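Ticket 1528
Subject: Returns bin for bath and cleaning goods, items showing in wrong location
Site: Narden
Opened by: Stock desk, Narden
Priority: Normal
Status: Closed

Opened May 29, 2021

Stock desk wrote:
Bin 317 is down in Kushwaha as "bath accessories, loose". When we pull the bin there is a mix of bath and cleaning items in it. Pick lists for scrub brushes are sending people to bin 300, which has none. Two orders short this morning, both for the Deten wooden-back brush. Cleared the handheld and signed in again, same result. Please advise.

Support wrote:
Thanks. Can you confirm whether the stock in 317 came from returns or from a delivery? Also let me know if the label on the bin matches what Kushwaha shows on the location page. Old labels were never all replaced when the aisle was renumbered.

Stock desk wrote:
Returns. Label says 317 and the location page says 317. Label is the new style with the short barcode. Bin 300 is also labelled right.

Support wrote:
I've looked at the location history. 300 was the home location for cleaning tools until the aisle change. After that, cleaning tools were meant to go to 795 and bath goods to 317. The record for 795 was created but never switched on, so anything returned under "cleaning" has nowhere valid to go. The handheld then offers the last bin used, and in most cases that will be 317. The pick list still reads the old home location, so it sends people to 300.

So there are two faults:
1. 795 is inactive.
2. The home location on the cleaning tools group is still 300.

I can fix both from here. Before I do, I need 317 checked by hand, or the system will carry on believing the brushes are in 300. Please don't do a stock adjustment yet. If you adjust 300 to zero before the group is moved, Kushwaha raises a reorder with Gondis and it has to be cancelled by phone.

Stock desk wrote:
Too late for one of them. Zeroed the Deten brush in 300 before reading this. Will ring Gondis.

Support wrote:
OK. Note the order reference on this ticket when you have it.

Stock desk wrote:
Gondis have cancelled it, no reference given as it hadn't reached their system. They said to check again tomorrow in case it comes through overnight.

On the bin check: how do you want loose items with no packaging recorded? Most of the returns come back without a card or a tag. The boxed ones scan fine.

Support wrote:
Loose items go in by description using the short list under Returns > No barcode. Use the nearest entry and leave the colour in the note field. If there is no near entry, choose "Other, bath" or "Other, cleaning" and I'll match it later. Do not print a temporary label for anything with bristles or mesh, they come off and end up stuck to the bin.

Stock desk wrote:
Done the check. Contents of 317 as it stands, nothing moved yet. There's a scrub brush with white bristles and a reddish-brown handle with a hole at the end, a round deep blue scrubber, a sky-blue mesh bath pouf, a small printed box, and a light blue star-shaped piece with a cup-like end that I can't find on the short list.

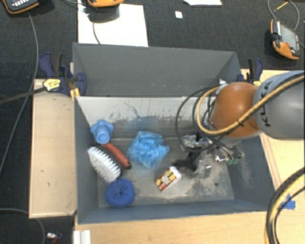 Jin-sol Bae: Put the star one under "Other, bath" for now. The brush and the round scrubber are both cleaning group, so they move to 795 as soon as it is live. The pouf stays where it is. Scan the box and go by whatever group comes up on the handheld.

Stock desk wrote:
Box scans as bath group. Left in 317.

Support wrote:
795 is now active and the cleaning group points to it. Please sign out of all handhelds at Narden, not only the one you were using, then move the brush and scrubber with Transfer > Single item. Don't use Transfer > Whole bin, it will take the pouf with it.

Stock desk wrote:
Both moved. Second handheld wouldn't take the transfer, "location not found". First one was fine.

Support wrote:
The second one is holding the old location file. Settings > Data > Fetch again, leave it on the dock until the bar finishes.

Stock desk wrote:
Took two goes but it now sees 795. Test pick for a scrub brush goes to 795. Test pick for a pouf goes to 317. Nothing sends to 300.

Also, the inside of 317 is badly scuffed and the floor of it is worn. Is that one for you or for site?

Support wrote:
Site. Raise it on the equipment form and quote the bin number. If the bin is swapped, the label has to go on the new one the same day.

Stock desk wrote:
Form sent. No order came through at Gondis overnight. Happy for this to be closed.

Support wrote:
Closing. The "Other, bath" entry is still open on my side and will be matched at the September stock check if it isn't identified sooner.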